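최종 업데이트: 4월

제목: Sorko 현장 생산 데이터가 본사 시스템에 늦게 들어오는 문제
상태: 관찰 중
대상: Denard 유정 원격 감시, Kodevik 게이트웨이

1. 증상

Sorko 현장의 유정 12개에서 오는 튜빙 압력 값이 본사 생산 관리 화면에 늦게 표시됩니다. 처음에는 몇 분 정도의 지연이었는데, 지난주부터 한 시간을 넘는 경우가 생겼습니다. 현장 제어실 화면에는 값이 정상으로 나옵니다. 그러므로 센서와 RTU는 문제가 없다고 판단하였습니다.

일일 생산 보고서에도 영향이 있습니다. 06:00 마감 시각까지 값이 도착하지 않으면 보고서가 전날 값을 그대로 사용합니다. 그 결과 하루 생산량이 2,356배럴로 이틀 연속 같게 나왔고, Akpalu 쪽 파트너 담당 부서에서 확인 요청을 받았습니다.

2. 처음에 확인한 것

위성 회선의 왕복 시간을 먼저 측정하였습니다. 평균 700밀리초이고, 이 현장에서는 보통의 값입니다. 패킷 손실도 거의 없었습니다. 회선 업체에 문의했지만 그쪽 기록에도 장애가 없다는 답을 받았습니다.

다음에 게이트웨이를 재시작하였습니다. 재시작 후 약 두 시간은 지연이 없었고, 그 후에 다시 천천히 늘어났습니다. 이 점이 중요한 단서라고 생각했습니다. 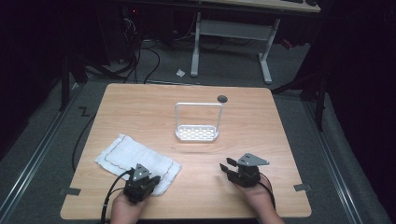

게이트웨이의 전송 대기열을 열어 보니 처리되지 않은 메시지가 585건 있었습니다. 대부분은 압력 값이 아니고 인공 채유 펌프의 진동 알람이었습니다. 같은 알람이 발생과 해제를 계속 반복하고 있었습니다. 게이트웨이는 알람을 일반 측정값보다 먼저 보내는 설정이므로, 압력 값이 뒤에서 계속 기다리게 됩니다.

3. 원인

펌프 진동 알람의 데드밴드가 0으로 되어 있었습니다. 3월에 Kodevik 펌웨어를 올릴 때 설정 파일을 새로 만들었고, 그때 이 항목이 기본값으로 돌아간 것으로 보입니다. 이전 설정 파일의 백업과 비교하여 차이를 확인하였습니다. 다른 알람 항목은 이전과 같습니다.

4. 조치

14:20 진동 알람의 데드밴드를 백업 파일의 값으로 복구.
14:35 대기열에 남은 알람을 별도 파일로 저장한 후 대기열에서 삭제. 압력 값은 삭제하지 않음.
15:10 본사 화면의 지연이 1분 이하로 감소.
17:00 다시 확인, 지연 증가 없음.

잘못된 이틀의 생산량은 현장 제어실의 기록으로 다시 계산하고 있습니다. 계산이 끝나면 수정된 보고서를 Akpalu에 보내겠습니다. 그 전까지는 보고서의 해당 값을 인용하지 마시기 바랍니다.

5. 아직 모르는 것

유정 하나는 데드밴드를 복구한 후에도 진동 알람이 가끔 나옵니다. 이것은 설정 문제가 아니고 펌프 자체의 문제일 수 있습니다. Denard 정비 쪽에 별도의 티켓을 요청하였습니다. 이 티켓에서는 더 다루지 않겠습니다.

또 보고서 프로그램이 값이 없을 때 경고 없이 전날 값을 쓰는 동작에 대해서 질문이 있습니다. 빈칸으로 두거나 표시를 붙이는 것이 가능한지 알려 주시면 감사하겠습니다. 설명서에서 이 옵션을 찾아보았지만 제가 찾지 못하였습니다.

추가 (다음 날 06:15): 아침 보고서에 모든 유정의 당일 값이 들어왔습니다. 일주일 더 관찰한 후에 티켓을 닫겠습니다.

이 사이트는 로그인 상태 유지와 이용 통계를 위해 쿠키를 사용합니다. 계속 이용하시면 쿠키 사용에 동의하는 것으로 간주됩니다.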